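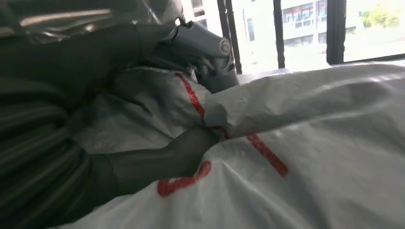 A gripper closing on the white sheeting by the window, Clundgate workroom.

Teaching by Hand at Gona: Frequently Asked Questions

We get a lot of mail about the Hundia project, and we love it! Lợi Lục went through the inbox in September and pulled out what people ask most. If your question is missing, write to us anyway.

What do you mean by "showing" a robot a task?

A person does the job through the robot, start to finish, while we record what the arms did and what the cameras saw. One full run is a demonstration. Later the software trains on a big pile of them and tries to do the job itself. We write very little code about how to hold a bag. People already know how to hold a bag, and we'd like to borrow that.

Do you move the arms by hand or by remote control?

Both. With hand guiding you take hold of the arm and walk it through the motion, and it's a wonderful way to start (most visitors are grinning inside a minute). The trouble is that your own hands and sleeves end up in the camera view. For the recordings we keep, the operator steps back and drives by remote control.

Why packages?

Soft packages are hard! A box stays a box. A mailer sags and folds, and it slides around inside itself when the contents shift. You pinch it in one spot and the weight goes somewhere else. We've tried cups and blocks and they were fun for a while, but a floppy bag will teach you more about gripping in one afternoon.
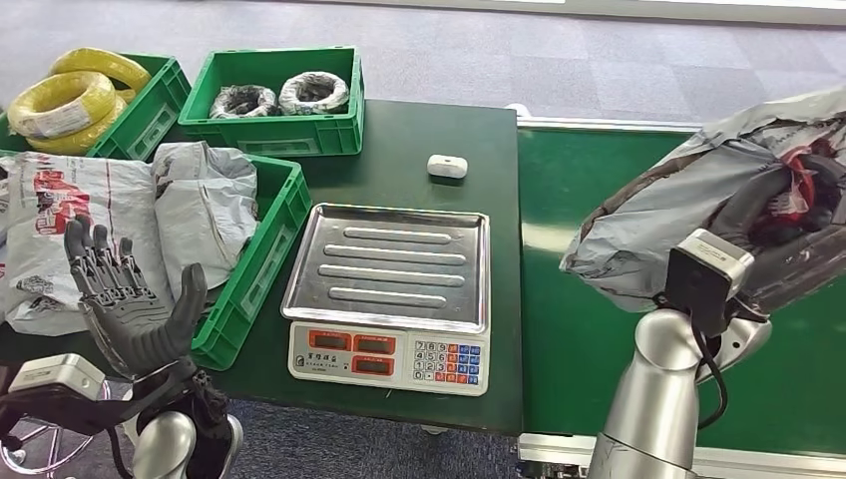
So the bench is laid out like a small packing corner, with a scale on the table, green crates to one side and a conveyor on the other. Mailers are the main thing, and we mix in coils of cable because they behave so differently once they're lifted. A typical task might be "take a mailer from the crate, weigh it, put it on the belt." That sounds tiny until you try it through a pair of arms that aren't yours.

How many demonstrations have you recorded?

2647 so far, and 879 of those are from the weighing task alone. We go back over every one. Runs where the operator fumbled and then recovered stay in the set, and we're very glad to have them - a robot that has only ever seen perfect grabs has no idea what to do after a bad one.

How long does it take to learn to drive?

Most people can pick up a mailer in their first session. Getting smooth takes about 11 sessions. Gamers do well early on, and so do people who sew, which delighted all of us. The hardest habit to break is rushing the approach. Slow down over the bag, look at where the folds are, then close.

Why use a camera close to the gripper as well as one higher up?

The high view is great for knowing where everything is on the table. It's not much help in the last inch, when an arm or the bag itself can block what you need to see. A camera near the fingertips shows the creases bunching as the grip closes, and you can often tell from those whether you have one layer of plastic or two. Our operators glance back and forth between views all the time, and after a while they stop noticing they do it.

Does the daylight bother the cameras?

It does wash things out, white plastic most of all. We record at different hours on purpose so the training set has bright runs and dull ones. Blinds would make life easier for a week and harder for the rest of the year.

What is Tạ?

Tạ is our labeling tool. After a run you scrub through it and mark where each step begins and ends: reach, grip, lift, place. It's plain to look at and quick to use, and it now lets 2 people label the same run and compare notes. If you like tidy timelines you'll have a great time with it.

Can I come and try?

Yes, please do! Wear short or close-fitting sleeves if you want to try hand guiding, and tell us in advance if you'd rather sit to drive. Mornings are quieter. New drivers start at half speed with someone beside them at the stop button, and you can ask to go back to half speed whenever you like.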